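Frame-making classes return to Bakalis hall

A community woodwork program will return to the Bakalis hall in October after organisers secured $1469 to replace worn tools and buy timber.

The Stemau Makers' Group said 37 people had put their names down for the evening sessions, which start at 7 pm and cover small picture frames and simple boxes.
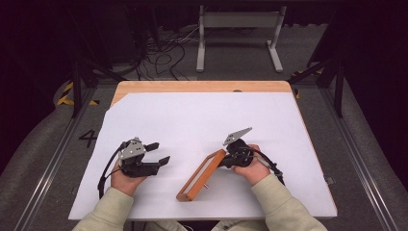

Beginners will start with a small rectangular frame and move on to boxes once they can cut a square corner. Tutor Evangelia Deligiannis said each piece would be checked for loose joints before any finish went on. Tables are covered with white paper for the work, and a frame can be rested on it at an angle while the edges are looked over. Orange-brown edges like those on one wooden frame are among the colours people ask for most, she said.

Places cost $5 a session.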